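# The Bangera Two-Arm Bench: come and see it run

We get asked every week what our two-arm bench is like in person, and a product page can only do so much, so most of this one is about our demonstration days in Tondadholm. The next is Aug 22, 2026, doors at 10, and you are very welcome to bring colleagues, students or a patient spouse. Coffee is on us.

The bench itself is a simple thing to look at. You get a white table on slotted metal legs, two silver arms, and a black two-finger gripper on each of them. We sell it to small shops and training centers that handle light parts and want to find out what a pair of arms can do before they commit a whole line to it. It is sold under item number 2145, and that's the number to quote if you call.

## What you'll see at a demonstration

Vignesh Chowdary runs the mornings and Tharun Rao runs the afternoons, and they have quite different styles. Vignesh likes to start slowly, with a single part and plenty of talk about how the fingers come in toward it. Tharun hands you a part within the first few minutes and asks where you would put it down! Both of them will stop at any point and go back over something, and we really do encourage you to interrupt.

We settled on flexible tubing for the main session after the July open day, when visitors from Curnuvitz told us that rigid blocks were all very nice but nothing like what they had in their bins at home. They had a point. A bent tube doesn't always lie the way you would like, and a straight one may not stay straight once you take hold of it. So the tubes went on the table, and we've kept them there (Anitha Bangera, who looks after our visitor bookings, now keeps a drawer of odd lengths for this purpose, and you're free to rummage).

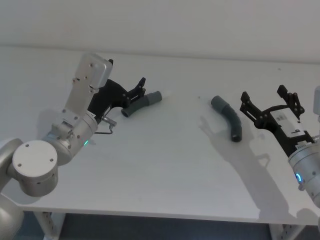
*Tube handling on the two-arm bench: left gripper at a grey flexible tube, with a curved elbow piece farther right.*

A good part of the session goes into the approach. We talk about where along a tube the fingers should close, how far from the open end to stay, and what changes when the part is curved. People who have only worked with one arm tend to ask when the second one earns its keep, and we'd much rather show you than argue the case here. Plan on staying a while for that part, it usually runs over.

After the break there is an open hour. You can bring your own parts, up to 200 grams each, and we'll try them on the bench with you standing there. Some will go well and some won't, and you'll hear from us plainly if we think the bench is wrong for your work. Last time, a gentleman from the Skincombe training center brought a bag of soft seals that we couldn't place neatly all afternoon, and he went home with a page of notes and a promise from us to look at different fingertips. We're still looking.

## Good to know before you order

- Sold as a complete bench: table, two arms, two grippers
- Setup at your site and a first day of training are included
- Fingertips can be changed; ask us before ordering spares
- Delivery is currently 11 weeks from a signed order
- Floor plan and power needs are sent with every quote

Please measure your doorways. We have had one bench wait in a hallway over a weekend while a door was taken off its hinges, and Karthikeyan Rajan, who handles our deliveries, would be grateful never to do that again. He's happy to look over photos of your entrance and the route to the room, so do send them along with your order.

## Booking a place

Places at the bench are kept small so that everybody gets a proper view and a turn at asking. Write to Anitha through the contact form with your name, the number of people coming and, if you plan to bring parts, a line or two about them. A picture of the parts helps a great deal. She'll write back with directions and parking, and will ask whether you'd like the morning with Vignesh or the afternoon with Tharun. You can stay for both if there's room, and plenty of people do.

If you can't travel, Corrado Testa can arrange a video call at the bench on most weekdays. Mail him your parts ahead of time, label the box with your company name, and tell us whether you want them back.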